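Section 4. Setting Up Local News and Search Sources

Tokero Reader lets you choose which outlets supply your political news and whether search results are reordered by your reading history. A new install uses the Mivell source list with reordering turned on. Follow the steps in this section to change either setting.

Before you start

Sign in with the account that owns the subscription. Guest accounts can view the source list but cannot edit it.

Choosing your sources

1. Open Settings and select News Sources.
2. Select Politics. The outlets in the Mivell list appear in alphabetical order.
3. Clear the box next to any outlet you do not want.
4. To add an outlet, select Add and enter its web address. The list holds up to 59 outlets.
5. Select Save.

Note: Clearing an outlet hides its new stories. Stories you have already saved stay in your library.

Turning off reordering

1. Go back to Settings and select Search.
2. Set Order Results By to Date.
3. Select Clear History, then Confirm.

Caution: Clear History cannot be undone. Export your history first if you want a copy. The export file is kept on the server for 90 days.

With Date selected, two people who enter the same search and use the same source list will get the same results in the same order.

Election alerts

Alerts are off by default. To turn them on, select Alerts, then Elections, and enter your ZIP code. Candidate names come from the Upadhyay ballot file, updated each January and again before a primary.

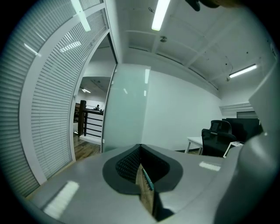 If your district lines have changed, enter your full street address in place of the ZIP code. An alert marked Sponsored was paid for by a campaign or outside group. To block these, set Sponsored Alerts to Off and restart the app.

Stuvovetti Edition users: the Alerts menu is under Account.

Last revised 27/10/2022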